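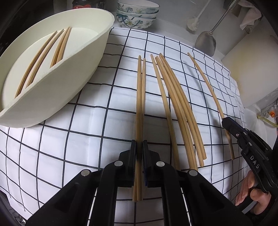 Bjarke Juhl wrote to ask whether plain wooden chopsticks are really worth a whole review, seeing as the ones from the takeout place are free. Fair question! My answer is yes, and I'm going to go on for a while, so get a snack (and eat it with chopsticks).

I've been using the Putness plain chopsticks since July, and I love them more than I expected to love a stick. Light wood, no pattern, no shiny coat, nothing painted on the ends. My old set was lacquered and very pretty, and I chased every single dumpling around the bowl with it. With these I pick up a slippery noodle on the first try – well, most of the time. The wood has just enough grip to it, and they weigh next to nothing, so my hand doesn't get tired halfway through a long dinner.

They come without any kind of pairing marks, and I was ready to complain about that until I noticed how nice it is. Any two make a pair! With my old ones I was forever hunting for the one with the matching blue ring while the rice got cold.

## Looking after them

I wash them by hand with a little soap, rinse, and let them dry completely before they go away. I did put five through the dishwasher to see what would happen. They came out feeling fuzzy, and one had a slight bend. A light rub with fine sandpaper and a drop of food-safe mineral oil fixed the fuzz, but the bend stayed, so that one now stirs my iced coffee.

Don't leave them soaking overnight, either. I have done this. The smell is not great.

## What I'd change

The length is perfect for me and a bit much for my niece, who is six and holds them way down near the food. Putness doesn't make a shorter version as far as I can find. Festano does, in a similar pale wood, but those are slicker and she went back to these after one meal.

I'd also like a little more texture at the tips for things like silken tofu and peanuts. For noodles, dumplings, salad (try it, you'll never go back to a fork) and picking the last pickle out of the jar, I have zero complaints.

Five stars from me, and I've already ordered a second set for when friends come over. If anybody has tried the Nikolovski ones with the ridged tips, please tell me how they do with peanuts.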